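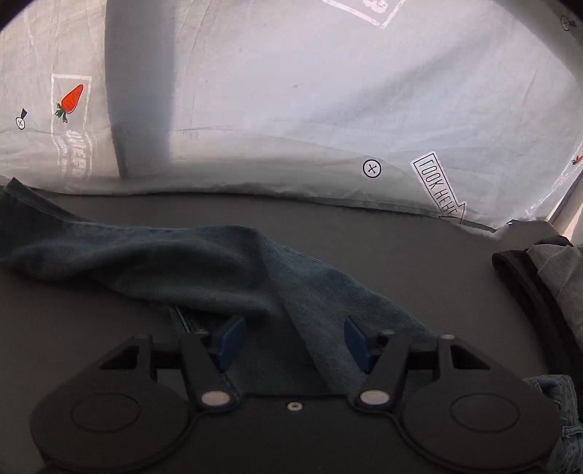
Wednesday, January 28, 2026. Second go at the indigo vat and I'm very pleased with it! The Votberg powder went in at 2 g per litre this time, with the lime stirred in well before the fructose, and by mid-morning there was a proper coppery skin on top and a bronze flower right in the middle. What I'm after is that soft blue-grey you get on old denim, with the paler, slightly faded stretch near the rolled hem, and the short dips are getting close. The long dips go far too navy.

Swatches so far, all from the Gachanja cotton, scoured on Monday:

- **A**, one dip, 2 minutes: pale, a bit green at the edges even after airing. Patchy at one corner where I let it touch the side.
- **B**, three short dips, aired fully between: lovely. This is the one.
- **C**, one long dip: dark but rubs off on a white cloth. No thanks.

Dry weight of the full length was 460 g before scouring and I forgot to weigh it after (again). The linen offcut from Vernico was 370 g, and it takes the colour faster than the cotton, so cut the times down if we do both in one session.

pH had dropped to 9 and a bit by lunch. Added a pinch more lime, stirred gently in one direction, lid on, left it over an hour. Came back clear and yellow-green underneath, exactly as it should be!

Alasdair Geddes thinks soaking B in weak vinegar before the last rinse will brighten it. Worth trying on half the swatch. I'd also like to see what a soy milk pre-soak does.

To do: more lime, label the jars, ring Zirow re the big stainless pot. Leave B on the windowsill till June, half under card, for lightfastness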